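Working Group on Handling Rules, Plunalstead
Minutes of the August meeting
Thursday, 4:00 p.m., small meeting room

Present: Lucía Carretero (chair), Hugo Arroyo, Samran Hemmin, Demetrio Miranda (minutes)
Apologies: Fulgencio Cordero

1. Minutes of the last meeting

The minutes were accepted with one correction. In item 3, "operator must" is changed to "operator should", as was agreed at the time. Hugo asked that the words must and should are used with more care in all our papers. Agreed.

2. Matters arising

Samran has received the reply from Brellix about the cable clips. They can supply them, but only in packs of 20. Lucía will decide after she has seen the price with delivery.

The translation of the rules into Spanish is not finished. Fulgencio sent a message that he has completed sections A to C and asks for more time for the rest. Agreed.

3. Draft rules for hand-held gripper work, version 2

Lucía presented the draft. It joins the old sheet from Goicoechea with the notes which Samran wrote in spring. The group read it section by section.

Section A, before the work. It was agreed that the operator checks both grippers for damage to the pads and the markers. A marker that is scratched, bent or dirty must be cleaned or changed before recording. Hugo wanted to add a photo of a bad marker next to the text. Samran will look for one.

Section B, people in view. Long discussion. The present text says that faces are blurred "where possible". Demetrio thinks this is too weak and the others agreed. New text: "Every face must be blurred before the recording leaves the Rultalora server." The same rule applies to mirrors, windows and family photos on the walls. For letters and screens with private information, the operator should remove them or turn them before the work begins.

Section C, clothes of the operator. Samran proposed plain clothes without printed text. Hugo was against it. He said that operators work in normal homes in normal clothes, and the data should show this. No agreement was found, and the sentence stays out of version 2. Loose sleeves and long necklaces remain forbidden.

Section D, garments and hangers. The rule is now that a hanger is gripped close to the neck and never by the cloth, unless the task sheet says something different.
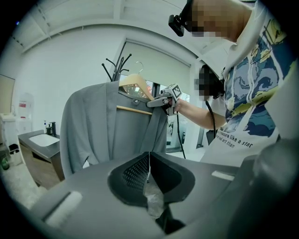 The operator should stand so that the free arm does not cross the cables. Hugo asked if this is realistic in a small bathroom or a narrow hall. Lucía answered that the word is "should", and that the operator can write a comment in the log when there is no space. Accepted with this explanation.

Section E, length of a session. The draft has a maximum of 200 recordings for one person in one day. Samran reported that one operator reached 254 in July and complained of pain in the wrist. The maximum stays, and from now on it is a must.

4. Actions

Samran: photo of a bad marker, price from Brellix with delivery.
Demetrio: new text for section B, sent to all before the next meeting.
Fulgencio: Spanish translation, sections D and E.
Lucía: version 3 of the draft.

5. Any other business

Hugo asked who keeps the signed copies of the rules. For the moment they are in Lucía's office, in the blue folder.

The meeting closed at 5:25 p.m. The date of the next meeting will be sent by e-mail.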